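Fri 19 October

Lallix case, cream panel, second fitting

Started on the panel again after the delivery was put away. It had been lying flat on the rack since the last session with a weight on each end, and the bow along the long side has mostly gone. Straight edge on it, light behind: a sliver of light at the middle and nothing at the ends. I can live with that, the fixings will pull it in.

Checked the length before doing anything else. 620 mm on the drawing, 620 on the panel. The drawing Rokeya printed is the newer one, with the recess moved in from the corner. The old print was still pinned over the bench, so I have taken it down and put it in the scrap box. If anyone wants it, it is under the offcuts.

The raised lip needs leaving alone. I was tempted to take it down with the block plane where it felt proud, but ran a finger along it with my eyes shut and the high place was a bit of dried glue on the outside. Scraped it off with a plastic card. No mark left on the face. The bevelled strip is good all the way along. The crease beside it had dust packed in it from the sanding on the other bench, and that took longer to get out than it should have. Brush first, then a folded bit of card drawn along in one direction. A cloth only pushes it further in.

Note for whoever does the next one: dust comes off the cream finish easily but pencil does not. I put two witness marks on the face last time thinking they would rub out, and they have left grey shadows. White rubber helped. A damp cloth made it worse before it made it better. Use low-tack tape and write on the tape.

Trying the block

The block goes by the shallow step near the end of the panel. Tried it dry. First go it stood up on one corner and rocked. Turned it end for end and it rocked the other way, so the trouble was in the step and had nothing to do with the block. Looked in with the torch and found a curl of finish in the inside corner, very thin, the same colour as everything round it. Lifted it out with the point of a scriber. After that the corner went in where it should.

The marks on the block are for us and have to stay readable until the glue is on. Keep them facing up. Last time one was put in face down and Aurelia had to lever it out again, which is how the first panel got the bruise near the step. I have written UP on the tray the blocks are kept in as well, in capitals, and will see whether that does any good.

Tried three blocks altogether to see how much they vary. The first was a snug fit, the second wanted a push, and the third dropped in with a bit of play. I kept the first and put a strip of tape on the tray beside the third so it goes somewhere that doesn't matter. The one that wanted a push could be eased with two strokes on the fine paper, but I haven't touched it. It may suit the other panel better, the steps are not cut with the same cutter.

Gap under the corner: slid a piece of printer paper round it. Paper goes in on the short side and stops on the long side. Card doesn't go in anywhere. That is closer than the first fitting.

Bench and lighting

Moved the job onto the white sheet so that I could see the edges properly. On the bare bench the cream just looks dirty and you can't tell a shadow from a mark. With white next to it the finish looks much warmer than I remembered, and Rokeya said the same when she came past. She asked whether the case was meant to be that colour. It is, it's on the order. But she has a point about the lid, which is going to be a colder white if we use what is on the shelf, and the two will be side by side when the case is shut. Worth holding the samples together in daylight before anyone opens the tin.

The sheet wants wiping between jobs. Grit under a panel scratches the back and then the back scratches the next panel in the stack. I wiped it, turned it over and wiped the other side, and there was still something under it when I pressed at one end. A staple.

The lamp on the left arm is better low down than overhead. Overhead it flattens everything and the step disappears. Low and from the side you get a shadow line along the crease and round the recess, and you can see at once if the block is standing proud. The arm sags after a few minutes, so I have tightened the wing nut as far as I dare. The thread is nearly gone. There may be a spare in the Tasico drawer, I have not looked.

Glue test

Did not glue the real one. Used the offcut from the first panel and a scrap of block material. Two patches, one with the Tu adhesive and one with the Ladar, same amount on each as near as I could judge by eye, both pressed down by hand and left under the same bit of flat bar.

The Tu grabs quickly. You get one chance at the position and after that you are sliding it against its will. It squeezed out at the edge too, and what squeezed out took the shine off the finish where I wiped it. The Ladar is slower and thinner and let me nudge the scrap square. Squeeze-out wiped away clean with a dry cloth if I did it straight off. I left one bead of it on purpose to see what it does when it has gone off – have a look at it on Monday and pick at it with a fingernail.

My preference is the Ladar, on the strength of the wiping alone. Aurelia prefers the Tu for anything that gets carried about and she has done far more of these than I have. If both patches hold when we try to break them, I would go with the slower one. If the Ladar lets go, that settles it.

Whichever it is, less than you think. A thin smear on the base of the block, nothing on the upright faces. The step will hold it square without help, and glue on the upright faces has only one way to go when you press down.

Masking

Tape along the crease before gluing, with the edge of the tape sitting in the line. I tried it today with the 7 mm tape and it follows well as far as the block and then wants to lift, as there is nothing for it to sit on past there. Cut it short, press the end down with the card. The wide tape is no good for this, it bridges over the line and the glue finds its way under.

Don't leave the tape on over the weekend. I took today's off before packing up. It came away clean, pulled back low over itself and slowly. A small piece left on the offcut overnight as a check, next to the glue patches.

Left to do on this panel

Rub the grey shadows once more with the white rubber. If they don't go, leave them, they end up on the inside.
Ease the underside of the block by the marked corner if the paper still goes in on the short side.
Drill the fixings. Drill from the face with a backing piece clamped tight behind it. The first panel was drilled without one and chipped on the way out.
Lid colour – Rokeya to bring the samples over.
Wing nut for the lamp.

The second panel hasn't been unwrapped. I would like to have this one right before starting on it, and the rack has room for both if the offcuts are moved. Please don't stand anything on the wrapped one. It was on the floor by the door this morning with a toolbox on top, and although the wrapping looks sound I have not checked the pointed corner, and that is the part that goes first. On the bench I have been keeping that corner on the inner side, away from sleeves, and lifting the panel with both hands under it, never by the lip.

One more thing on the drawing. It gives the depth of the step as 2 mm, and with the depth gauge I get slightly under at one end and spot on at the other. The block hides it. I have pencilled a query on the print beside the dimension, and if it is the cutter wandering then the second panel will have the same fault and we should measure it before trying any blocks in it. Aurelia has the better gauge in her drawer. Mine has been dropped.

Finished with the block sitting dry in place and the panel left on the white sheet. Lamp off, glue lids on, test piece on the shelf over the sink with the bar still on it. 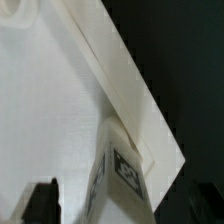
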